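Iritz Student Automation Forum
Board: Course Projects > Shelf Retrieval Project
Thread: Draft procedure for the mixed shelf task, comments requested

Posted by cdesjardins (Course Staff)
Sunday, January 14, 2024

Members of the Shelf Retrieval Project are asked to review the draft procedure before the team leads meet. The draft covers the mixed shelf task only. The belt task has its own document and will be discussed in its own thread.

The main points are as follows. A run begins when the operator reads the item name aloud. The operator may not touch the shelf, the table or the items until the run is closed in the log. A pick is scored when the item has been set down inside the marked area and released. A dropped item ends the run. The time limit remains at 15 minutes for a full order.

I would particularly welcome comments on Section 4, which sets the order of picking. As written, the team must clear the drinks before attempting anything from the upper tier.

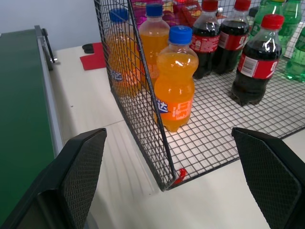 Drinks level at the belt side of the table, wrist camera view.

Carter Desjardins
Course Staff, Iritz

Posted by y_sembiring
Member, Team Plollden

Thank you for circulating the draft. Our team supports most of it but wishes to record an objection to Section 4.

A fixed order takes away the planning part of the assignment. The course outline states that each team will design its own sequence and defend it in the final report. If every team clears the drinks first, there is very little left to defend. Our planner was written to choose the next item by reach and clearance, and under the draft rule most of that work would never run.

We propose that Section 4 be replaced with a single sentence allowing any order, provided the order is logged before the run begins.

Yusri Sembiring

Posted by lwong
Member, Team Chong

I must respectfully disagree with the previous post. Our team favors the fixed order.

We have logged 253 runs since the start of the term. The most common cause of a failed run is contact between the wrist and the upper tier while the arm is reaching for something else. A free order would make results harder to compare between teams, and comparison is the stated purpose of the shared task.

I would also ask that the bottles be given fixed starting positions. The draft says only that they shall be "placed on the lower tier," and two teams can read that in very different ways. When bottles of the same drink stand one behind another, the rear one is a different problem from the front one, and the item name read aloud does not say which is meant.

Laurier Wong

Posted by y_sembiring
Member, Team Plollden

With respect to the point on comparison, the fixed order would compare only how well each team grips a bottle. That was the subject of the July workshop and has been graded already.

I agree with Laurier on starting positions. The name read aloud should include a position, such as "front cola."

Posted by josee.lavoie
Lab Supervisor, Jumovville

I have read the comments and wish to add several remarks on the physical setup. 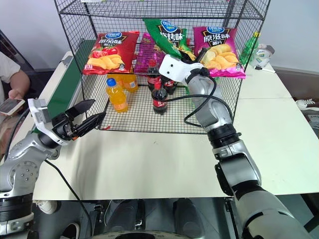 Section 4 cannot be settled apart from Section 6, on the use of two arms. The draft allows both arms to move at once but assigns neither of them a level. In the position shown, the right gripper is at the front edge of the upper tier beside the green chip bag, while the left one is in front of a yellow bottle below. Under the fixed order, the right arm would have no permitted work there until the drinks were cleared. I do not believe that was the intention of the authors. Please also observe that the cable from the right gripper hangs in a curve in front of the front cola bottle. Any rule on picking order must take the cable into account, and I would ask each team to include cable clearance in its written plan.

Regarding the chip bags, the draft should state whether a leaning bag is an acceptable starting condition. I would accept it. Teams should be prepared for bags that do not stand straight.

Josée Lavoie

Posted by lwong
Member, Team Chong

The remark concerning the cable is accepted. I had considered only the wrist housing.

Our team could support a compromise in which the order is free within each level and both levels may be worked at the same time, one arm to each. We would still object to a completely free order.

Posted by d_landry
Safety Representative

Two arms working one above the other will require a revised stop procedure. At present, the stop call is given by the operator alone. I request that a second person be assigned to the call whenever both arms are enabled, and that this person have no other duty during the run.

I take no position on the order of picking.

Darlene Landry

Posted by y_sembiring
Member, Team Plollden

Team Plollden can accept the compromise for the practice period. We ask that our objection remain on record for the final demonstration, where we continue to believe a free order is correct.

Posted by cdesjardins (Course Staff)

Section 4 will be rewritten along the lines proposed by Laurier Wong, for the practice period only. Section 6 will assign one arm to each level and will include the second stop caller requested by Darlene Landry. Item names will include a position. Cable clearance will be added to the written plan.

The order of picking at the final demonstration remains open. Teams wishing to submit a written argument should post it in this thread as a separate reply, with run logs attached.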